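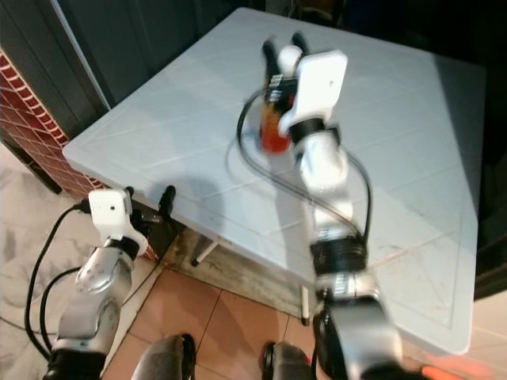
Robot arms at the square white table

About Vindora

Vindora is a website about games you play with somebody else in the room. Split screen, shared screen, pass the controller, four people yelling at one ship's wheel, two people on a couch who were friends when the level started. If it can be played together on one TV, we want to know about it, and we probably want to write too many words about it.

We're based in Zavcombe, and we've been going since the summer the original forum at Skokberg shut down. If you were on Skokberg you already know most of us by our old handles (and we're sorry about the tier list threads). A lot of the first articles here were rescued posts from that forum, cleaned up a bit, with the swearing mostly taken out. The rest of it we've written ourselves, in the evenings, for the love of it.

There are 393 reviews on the site right now. The oldest ones are short and a bit breathless, and some of the scores make us wince, but we leave them up as written. When one of us goes back to a game and feels differently, we add a second opinion underneath with its own heading. We love doing these! Playing a brawler again after years away, with a different partner, can feel like a whole new game.

What we cover

Mostly new releases with local co-op or local versus, on whatever system they come out on. We also cover add-ons and expansions, if the base game had couch play and the new content keeps it. You would be amazed how often it doesn't — a big story pack lands, everybody's excited, and the fine print says online only. We check that first and put it in the box at the top of the review, above the score.

Then there's the back catalog. Every July we drop the new releases completely and spend the whole month on old games. We've done kart racers, twin-stick shooters, and one glorious July of nothing but puzzle games where both players control the same character. Readers pick the theme in the spring. Last time the fishing games won, and that was a much better month than we expected.

We don't cover phone games, and we don't cover anything where the second player only gets to point at stars. We argue about that last rule constantly.
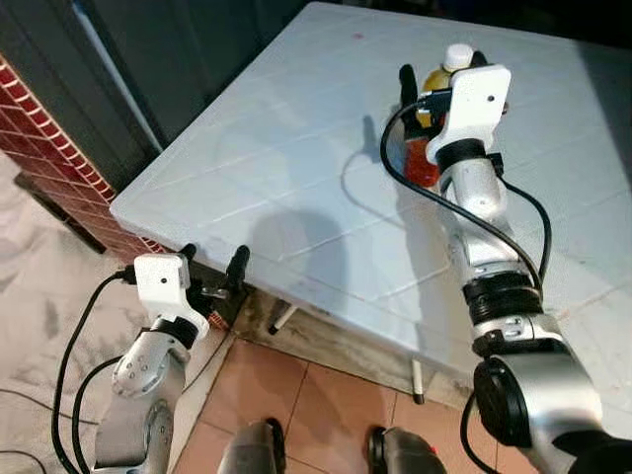
2 min read

How we review

Every game gets played by at least 2 of us, together, in one room, from start to credits or until we honestly can't go on. If we didn't finish, the review says so and says where we stopped. We play on a normal TV from a normal distance, and if the text is too small to read when the screen splits, you'll hear about it.

We swap seats. Player two in a lot of games gets the worse camera, the duller character or the menu that won't open, and you only find that out by sitting there for a few hours. So halfway through we trade controllers, and both people write their notes separately before anyone compares. The finished review is put together from both sets. Where the notes disagree we print the disagreement, and some of our favorite pieces on the site are basically one long argument about a grappling hook.

Scores run from one to ten couches. Yes, we know. It was a placeholder.

We buy most of what we review. When a publisher or developer sends us a code, the review says that in the first line. Nobody outside the site sees a review before it goes up, and we don't take ads from anyone whose games we write about.

The Ramasamy list

This is the page people find us through, so it deserves a few words. The Ramasamy list is our running guide to games for pairs where one person plays a lot and the other hardly ever does. It has 67 games on it at the moment. To get on, a game has to be fun for both people in the first evening, which knocks out an awful lot of very good games. We test each one with somebody who doesn't normally play — partners, parents, coworkers, the upstairs neighbor — and they get the deciding vote. Things come off the list too, usually after a patch that makes the opening harder.

The name goes back to a Skokberg thread, and explaining it takes longer than playing most of the games.
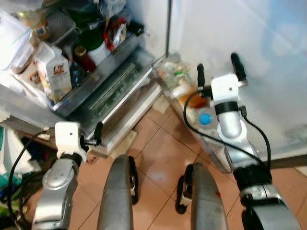

If you try something from the list and it flops, please write in and tell us what happened. We've moved games around on the strength of one good email. The most useful ones tell us which level it fell apart on, what the other person said, and whether you both came back to it the next day.

The podcast

We also make a podcast, which is looser than the site and has a lot more laughing in it. There are 26 episodes so far. Each one takes a single level from a single game and we play it live, badly, with commentary. New episodes come out when they're ready. The one about the ice temple is a good place to start, and the one about the bus level is the one everybody quotes back to us.

Writing for us

We'd love to hear from new writers. You don't need to have been published anywhere. Send a few paragraphs about a game you played with someone and what it was like to be in that room — who took charge, who kept falling off things, who wanted one more go at midnight. We pay a flat fee per review, the same for everyone, and you keep the right to post the piece on your own site after a month.

Please don't send scores with your pitch. We like to fight about those in person.

Getting in touch

Use the contact form for corrections, tips, list suggestions and anything to do with codes. Corrections go to the top of the pile. If we got a player count wrong, or said a game had drop-in play when it doesn't, we want to fix it the same day.

Page last updated Tue 29 December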